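Hallberg Robotics Club
Minutes, general meeting, May 30, 2018
Chair and minutes: Mahtab Babaei

1. Minutes of last meeting
Approved with one correction. Molta is the sorting project and Bukance is the arm software. The last minutes had them swapped throughout.

2. Molta progress report
The team reported 737 logged block pickups so far and asked that the project be listed as "on track" in the term summary. The chair asked what counts as a logged pickup. Answer: any run where the gripper closed on a block, including runs where a member moved the block into place first. The chair said she would not put "on track" next to a number like that. Several members agreed, one did not and wants that noted.

The log will be split into assisted and unassisted runs. The team thinks the unassisted figure is roughly 500. Nobody had the sheet open, so this stays out of the summary until it has been checked.

3. Two arms
Long discussion. The proposal for the Munshi contest says both arms will sort at the same time. Asked when they had last done this for a full run, the team said they were "close." The chair asked for a date and did not get one. She also asked what the second arm adds if one arm does the picking and the other waits. The team's view is that judges like to see two arms. The chair's view is that judges will ask the same thing she did.

Agreed: the team will bring timings for one arm and for two arms, same blocks, same bin. If two is slower, the proposal gets rewritten for one.

4. Contest entry
The form is due in June. The claim that the system "handles any small object" is to be struck. It has been tried on toy blocks. The 2,000-word limit includes the appendix, which the current draft ignores.

5. Budget
Request for a third bin and more blue tape. Tape approved. Bin held over, as no one could say what it was for.

6. Other business
A member suggested a public demo. Not before item 3 is settled.
The pendants need to be put back in the same order after each session. This was also in the last minutes.

Actions
Molta team: split the log, send it to the chair.
Molta team: one-arm and two-arm timings.
Chair: edit the contest draft and cut the appendix.

Attached to the Molta report:
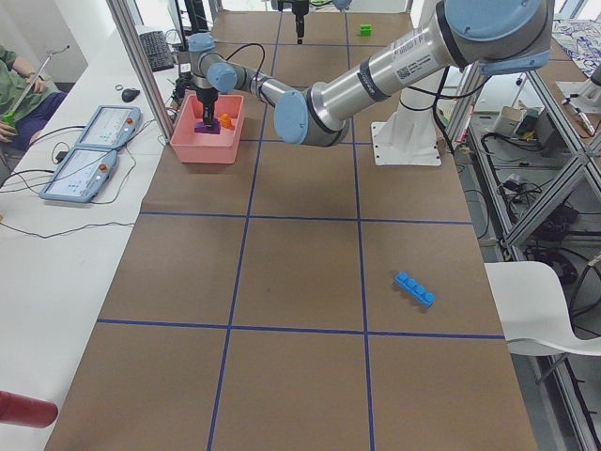
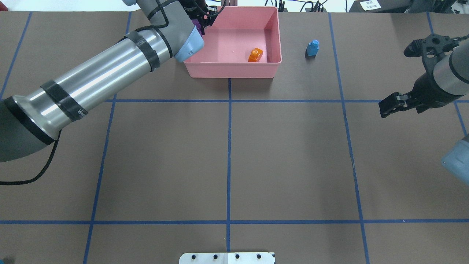
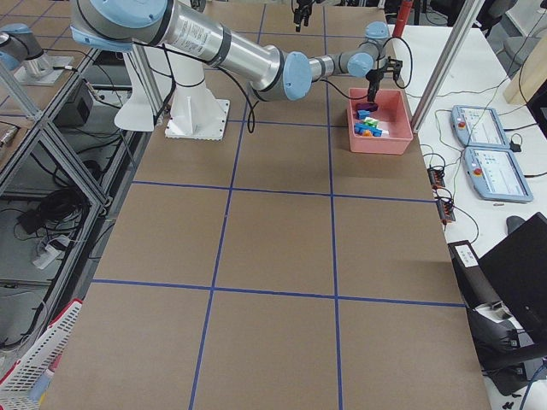 Molta work table, all three pictures: taped grid, pink bin, one arm at the bin.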